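Piso (video game)

Piso is a fishing and lake management simulation game developed by Riis and published by Grindel for personal computers. The player takes over a run-down fishing station in a cold northern country and divides time between angling, boat repair and the upkeep of fish stocks. It was directed by Chiharu Hosoda, with Kohei Hamada as lead designer and music by Aurel Cârstea. A paid expansion, Primach, added a river system and requires the base game.

Gameplay

Piso is played from a first-person view on foot and from a fixed chase view when the player is in a boat. The map consists of one large lake and the streams that feed it, divided into 5 districts. Only the southern district is open at the start. The others are unlocked by raising the station's license level, which depends on catches reported, permits sold and the condition of the docks.

The base game has 54 species of fish. Each has a preferred depth, water temperature and feeding time, and these shift with the in-game season. Fish populations are simulated by district. If a species is taken too heavily it becomes scarce, and the player must either close the district to visitors or release young fish from the hatchery. A species that disappears completely from a district does not come back without restocking.

Casting uses a two-stage control, in which the first input sets direction and the second sets force. Line tension is shown by the bend of the rod and by sound; the numeric meter is off by default and can be turned on in the options menu. Rods, reels and lures wear out with use. Worn gear can be repaired at the station workbench, where the player may also replace grips and handles – these changes affect durability but not casting distance.

Visitors arrive from late spring onward in game time. They rent boats, buy permits and leave ratings based on their catch and on the state of the cabins. The license level is capped at 100, and reaching the cap opens an optional winter season with ice fishing.

Up to four players can share a station in the cooperative mode. Only the host's progress is saved, though guests keep their personal catch logs.

Development

Riis began work on the game as a short prototype with no management features. According to Hosoda, the prototype had a single pond and one species, and testers lost interest quickly once they had learned the casting controls. Hamada proposed the station as a way to give the catch a use outside the log book. The population model was written by Pei-shan Chiang, who had earlier worked on traffic simulation, and was rewritten once during production after early versions allowed predators to empty a district overnight.

Water sounds were recorded at several lakes in May, before the boating season. Cârstea's score is sparse and plays mainly at dawn, at dusk and in menus.

Expansion

Primach adds a river valley east of the lake, reached by a road from the second district. It introduces current, wading and fly fishing, along with migrating species that move between the river and the lake. Owners of the base game who do not have the expansion can visit the valley as guests in a cooperative session but cannot fish there.

The expansion's story follows Yae Fukuda, a river warden voiced only in the Japanese and English versions. Her assignments replace the visitor ratings used in the base game and can be completed in any order.

Reception

Reviewers generally praised the fish behavior and the slow pace, while the boat handling and the long loading times between districts drew complaints. A patch later shortened loading and added a map marker for the player's own boat. Opinion on the management side was divided, and several reviews noted that the hatchery is explained poorly in the tutorial. Primach was received more warmly, mostly for its fly casting.
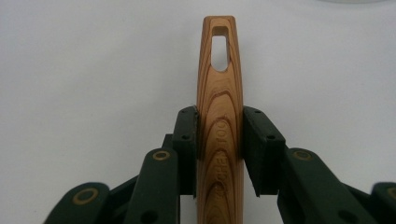
The patch also changed the way gear wear is calculated. Rods left in a boat overnight no longer lose durability, and repaired parts keep their custom names when moved between the workbench and the storage shed. Saved games from before the patch can be loaded, but worn items in them are set to the nearest new wear level.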